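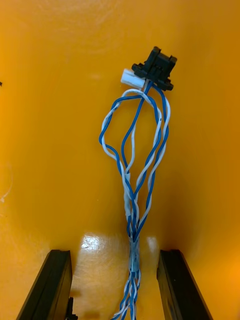

Le faisceau bleu et blanc, juste entre les deux doigts noirs de la pince.

Moi, je m'occupe des robots de l'atelier Prinditz, à Lulville. Ils préparent des kits : dans le plateau en métal, il faut une carte ronde, des fils et des petits actionneurs. Un actionneur, c'est une pièce avec une tige qui bouge quand on envoie du courant. Les fils attachés ensemble, eux, s'appellent un faisceau. Et c'est le cauchemar des robots ! Une brique reste toujours une brique, alors qu'un faisceau se tortille comme un spaghetti.

Le matin, avant de lancer la machine, je fais ma tournée avec Oduor Kashindye. D'abord les doigts de la pince : on les essuie avec un chiffon doux. Ensuite les câbles des bras -- s'il y en a un qui frotte, on le replace. Ça nous prend 11 minutes, parfois 19 quand Oduor raconte ses vacances.
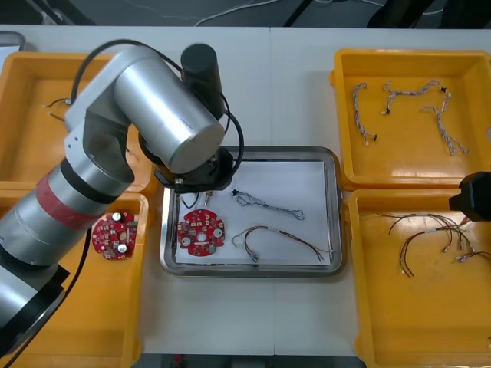 Le plateau en métal, avec les bacs jaunes de chaque côté.

Après, on règle les positions. Tu as déjà cherché l'interrupteur dans le noir ? Si quelqu'un a poussé ton lit, tu te cognes ! Pour un bras, c'est pareil : un bac déplacé de quelques millimètres, et il attrape de travers. Alors on amène la pince tout doucement au-dessus d'un bac, et on enregistre l'endroit.

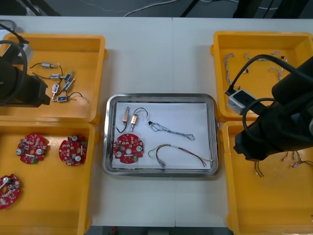 On recommence pour les autres bacs, puis pour le plateau. Kiprono Kaijage note tout dans son cahier, qui a déjà servi pour nearly 600 réglages... pardon, presque 600, je parle trop anglais avec lui ! Et si un doigt est usé, on arrête tout, on coupe le courant, on dévisse et on met le neuf.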